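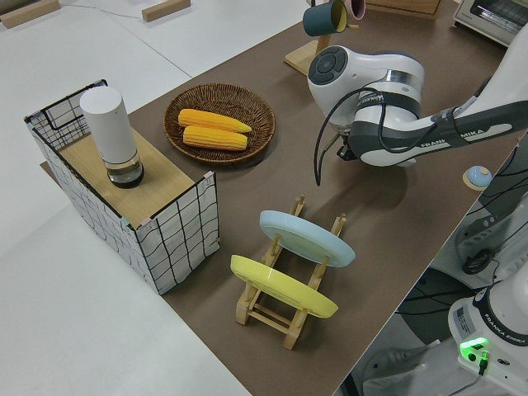
Corn in its basket, two plates in the rack, mugs on their stand.

5 July 2003 - 2 min read

Spent the morning on kitchen things again, which at my age passes for a hobby. The yellow plate went in front and the pale blue one behind it. I had them the other way round for a while and it bothered me all through breakfast.

The corn is living in the wicker basket. I bought it for the Fourth and then ate potato salad standing up at somebody else's party, so two ears remain, looking patient. Corn does not improve with waiting. I know this and still I went and looked up a relish that wants 13 ingredients, of which I own salt.

The dark teal mug is the good one, mostly on account of the yellow inside, which makes bad coffee look intentional. The pink one I keep for guests and for days when I can't face washing the teal one. They share the wooden stand without complaint.

Still no decision on the storage box with the grid print. It was going to hold dish towels. Then it got a board on top, and anything with a flat top in my house becomes a shelf by nightfall. Prunelar has a bigger one for 60 dollars and I have been to look at it twice, like a man visiting a horse.

Toaster oven needs its crumbs emptied. Moved that to September.

Boiled corn for supper, probably. Out of butter.

Shares: 13 | Comments: 3

Don't boil it! Husk on, in the oven, you'll thank me.

Blue plate in front. Sorry.

My horse was also from Prunelar. The lid never fit.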